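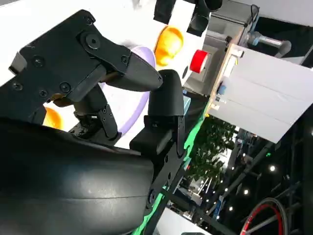

Floltutden opens its doors to the public one Monday a year, in April, and if you want a place on the tour you have to put your name down in February and then remember that you did. I remembered at breakfast. By the time I had found the right gate (there are two, and the one with the sign is the wrong one) the tour had left without me, and I caught up with it in a corridor by following the sound of 16 people putting on plastic overshoes.

Our guide was Korkor Addo, who walks fast and answers questions over her shoulder. She took us past the machine shop, which was locked, and the testing hall, which was being swept, and then into the big room where they teach robots to handle things on a table. I had pictured somebody typing. What they do is closer to piano lessons. A person moves a set of controls, the robot's arms and hands do the same a moment later, and the whole business is recorded: the camera views, the joints, every hesitation. Do it enough times and a program called Annan gets to have a try on its own.

"Enough times" was the part the group wanted to pin down. Korkor said the current target was 30 good runs before lunch, and that Nevzat Değirmenci, who had the controls, was on 21. Somebody asked how many bad ones. Nevzat said he'd rather talk about the good ones.

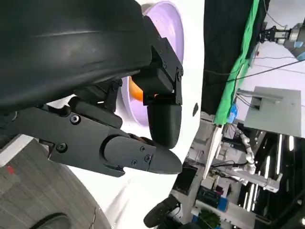

Nurier Makers' Club — Visits and Outings

The task had to do with a plate and a couple of small striped pumpkins. I have been served pumpkin by people who gave it less thought. Nevzat would bring a hand over, stop, tip the wrist a little, think better of it, and tip it back. Laiba Jadoon sat next to him with a keyboard and marked each run as keep or toss. She tosses any run where the operator dithers, on the grounds that the robot will learn the dithering too — and do it faithfully forever. I thought of several people who taught me to drive.

There was an offer to let visitors have a go, and Ama Arthur from our club was out of her chair before the sentence was finished. It's harder than it looks. You have no feeling in your fingers, so you judge the squeeze by eye, and your eye is wrong. Ama got her pumpkin on the fourth attempt and was applauded. I got mine on no attempt, and Laiba was kind enough to press "toss" quietly.

We also saw the other way of doing it, where you take hold of the arm and walk it through the motion yourself. Korkor prefers this for big simple moves and the remote controls for anything with fingers. It takes a surprising amount of shoulder. Olaia Robles, who used to teach swimming, said it was exactly like holding up a nervous beginner.

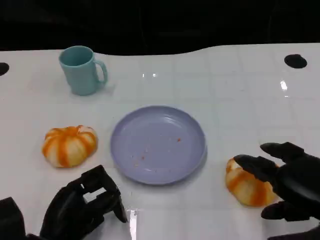 Does the robot just play back what the person did?
Playback is only good for checking a recording. Annan is trained on many runs with the objects set down in different spots, so that it can work out a fresh motion when the pumpkin isn't where it was last time.

I asked that one twice, having missed the first answer while taking off an overshoe.

Lunch was in the canteen, soup or the other soup. The bus back was the 24, which stops at the gate with no sign. Anyone who wants to come next year should give their name to Olaia, and bring shoes that fit inside a plastic bag.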